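Plekden quick notes: teaching the arm to fetch plates for the liquid handler (in sim first!!)

Jade Ross, April 8, 2019

Right, quick one. Loads of you asked how I got the plate moves working without crashing into the pipetting frame every second run. Writing this in a gap between jobs so excuse the typing.

What you need before starting:

Plekden, a recent build. The old planner won't do attached objects properly.
Bozsik for the scene files.
A model of your arm and gripper with collision shapes. Proper ones. Not the pretty mesh.
An hour. Maybe two.

Step 1. Get your frames sorted

Everything hangs off this. Pick one origin and stick to it. I use a corner of the deck board, z up, and every slot gets its own frame relative to that. Do NOT hang slots off the arm base. I did that in December and then moved the base a few centimetres, and every single slot went with it. Whole evening gone.

Name them something sensible. slot_1, slot_2 etc is fine. "newslot_final_b" is not.

Check: load the scene, switch on the frame display, look at each one. X pointing the same way on all of them? Good. One flipped? Fix it now, you will not find it later.

Step 2. Collision shapes

The liquid handler is the nuisance. If you load it as a single convex hull the planner thinks it's a solid brick and you can never reach inside. Split it up: one box per upright, one per beam, one for the head. Then a thin box under the head for the tips, full width. Leave the tips out and the planner will happily drag a plate through them.

Pad the uprights by 13 mm. Sounds a lot. Keep it anyway, the wrist is chunkier than you think when it rotates.

Plates are plain boxes. Don't model the wells, there's no point.

Step 3. Grasps

Two fingers, so grip the sides of the plate, fingers coming straight down. For each plate type store:

- grip width open
- grip width closed
- height of the fingertips above the slot frame
- yaw (two allowed values, 180 degrees apart)

Open width matters most. Too wide and you clip the neighbour, too narrow and you land on the rim. Start wide with nothing next door, then bring it in bit by bit.

Etelka Barta's tip, which I've nicked: store the grasp with the plate type and never with the slot. Then a new plate works everywhere straight away.

Step 4. The hover pose

Every move goes via a hover. Straight above the grasp, same orientation, 51 mm up. The planner does the big free-space bit to the hover, and then you switch to a straight line move for the last part. No planner on the descent. It will find something clever and you don't want clever down there.

So the sequence is:

plan to hover
open gripper
line down
close
attach plate to gripper in the planning scene
line up
plan to next hover
line down
open
detach
line up

The attach line is the one everybody forgets. Miss it and the planner treats the plate as still sitting in its slot, and the arm as carrying nothing. Then it tries to avoid the plate it's holding. Very funny the first time.

Step 5. Run it and pause at the hover

Add a breakpoint after each "plan to hover" and have a look from more than one side. Orbit the view right round. Gaps that look fine from the front can be nothing at all from the corner.
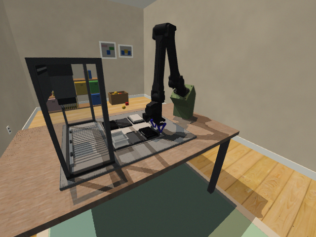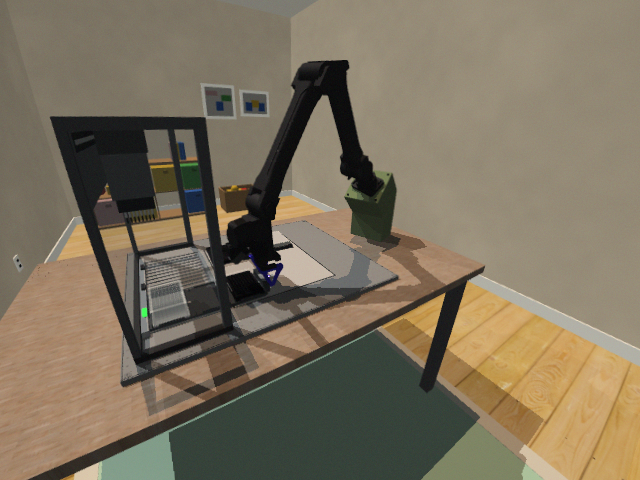 Happy with the clearance? Let it carry on to the line move. Not happy, go back to step 3 and change the grasp hieght first, before you touch anything else. One thing at a time or you'll never know which one did it.

Step 6. Seed your planner

If you use random seeds you'll get a lovely run and then never see it again. Fix it. Mine is 3751, no reason, just what I typed. Once the fixed seed passes, loop over a batch of others - I do more than 13 - and log every fail with its seed so you can replay it.

Common fails and what it usually was:

No plan found - start state in collision. Nearly always padding on the gripper overlapping the plate. Allow that one pair.

Line move stops halfway - joint limit or elbow flip. Try the other yaw. That's why there's two.

Plate drops when the fingers close - friction too low or the closed width is off by a bit. Check the width frist.

Arm goes right over the top of the frame for a tiny move - planning time too short, so it takes the first thing it finds. Give it a few more seconds, turn on path shortening.

Zultura users: the attach call has the arguments the other way round, link first and then object. You get no error, it just doesn't attach. Ask me how I know.

I'll put the Zistar config up when I've cleaned it, it's full of my comments and some of them are rude. Next post is getting plates in under the head with the tips on, still fighting with that one.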